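Willudow Bench Kit for PC Assembly Research
Product page | Last updated 3/28/25

The Willudow kit is a test bench for labs working on robot assembly of desktop computers. It covers the part trays, the mock board and the recorded runs used in the Nkuna method, where a policy is trained on short insertion and removal steps and then asked to chain them.

Parts are handled one at a time: processor, memory module, hard drive and graphics card. The arm works inside a tower laid on its side with the panel off. The wrist view supplies the last stretch of each approach, and a fixed view covers the rest.
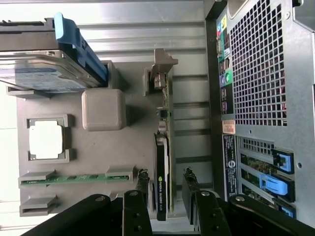 Each step is scored on its own. A run counts only if the part reaches its target without a person touching the bench. Steps that fail are kept in the set and marked, and the training script can include or skip them.

What comes with the kit:
Gray parts tray with holders for the drive, processor and memory
Mock motherboard for early trials
3,909 recorded steps, with both views
Flellex scoring software, 2 seats

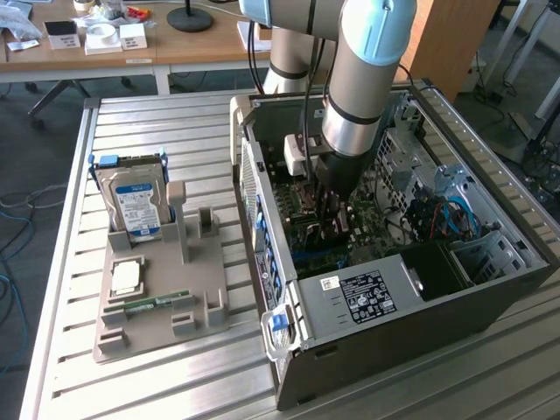 Muvum

In our February tests, the baseline policy was trained on 200 steps per part and then run on a real motherboard it had not been trained on. The processor socket was the hardest target. Adding recordings from the mock board cut failed placements there by 39 percent. Results for the hard drive barely changed.
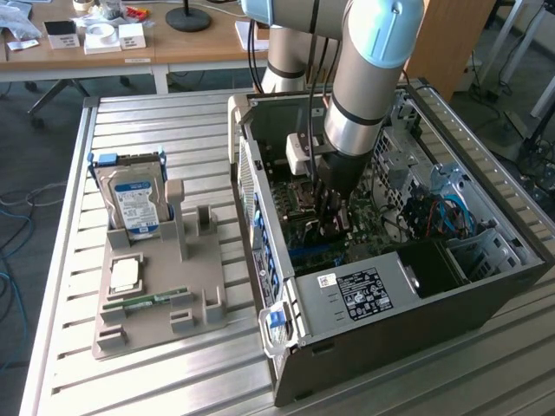
Gripper over the processor socket area, with the parts tray to the left of the tower.

The arm, gripper and computer tower are not included. The tray should be fixed to the table before calibration, and calibration repeated whenever the tower is moved. Replacement tray holders are sold separately.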